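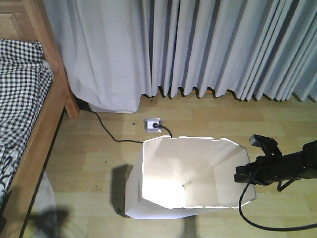 Sleep and Health, Unit 4: Sleep Timing
Instructor: Nkechi Babalola

Reading for this unit: the Laryea handout, first half only. The second half covers shift work and comes back in Unit 6.

Two processes

Sleep timing is usually explained with two processes. The first is sleep pressure. It builds while you are awake and drops while you sleep. The second is the body clock, which runs on a cycle close to a day and is reset mainly by light. You feel sleepy at night when pressure is high and the clock's alerting signal is falling.

Caffeine blocks the effect of adenosine, one of the chemicals tied to sleep pressure. The pressure is still there when the caffeine wears off.

Light

Evening light tends to push the clock later. Morning light tends to pull it earlier. Bedroom light matters too — heavy curtains help people who live near street lamps, but they also block the morning light, so open them soon after getting up.

Naps

A nap of 20 minutes usually ends before deep sleep. A nap of 60 minutes often does not, and waking from deep sleep leaves people groggy. The term for this is sleep inertia. Know it for the test.

Sleep diary

Keep the diary for 2 weeks. Each morning write down:
- time you got into bed
- time you think you fell asleep
- times you woke in the night
- time you got up
- naps and caffeine from the day before

Estimates are fine. Do not watch the clock at night to get better numbers.

Hand diaries to Rasmus Vaher in the Bukthorpe lab room. Late diaries lose 4 points.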